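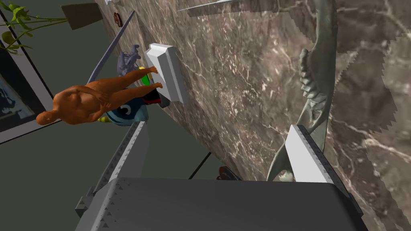
My dentist would like me to rate him. So would the hardware store, the parking garage, and the company that sold me a shower curtain in August and has written to me more often since then than my brother has. The curtain people want to know how likely I am to recommend them to a friend. I have tried to picture the dinner at which this comes up.

I blame the five stars. Four used to be a fine number. A four-star hotel had a doorman. Now four stars is a complaint, and three is an act of war. Last month I gave Sullton three stars for a toaster that makes toast, and a person named Igor wrote to ask what had gone wrong. Nothing had gone wrong. The toast was brown on both sides. I changed it to five so that Igor could get some sleep.
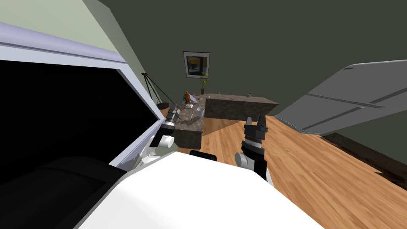 My neighbor Tarun Prajapati gives everything five stars on principle, including a restaurant that lost his coat. He says somebody's rent depends on it, and he may be right, which makes the whole business worse. We have been handed the job of supervisor to 400 strangers, without pay, and the only report we are allowed to file is that everyone is wonderful.

Meanwhile the scores have stopped telling me anything. I looked for a can opener the other night. There were 51 of them, all rated 4.7. I read reviews for an hour. One man took off a star over the weather on the day it was delivered. One woman hadn't opened the box yet but loved it. 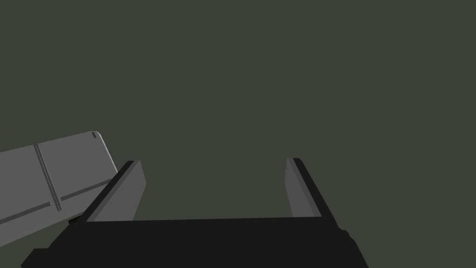 I miss the old system, in which you asked Hedvig across the street. Hedvig Sjöberg has owned two can openers in her life and holds a grudge against one of them. That is all the research I need. She has never emailed me afterward to ask if her answer was helpful.

I bought the one she likes. The survey came this morning. It has 11 questions, and the first one is about my journey.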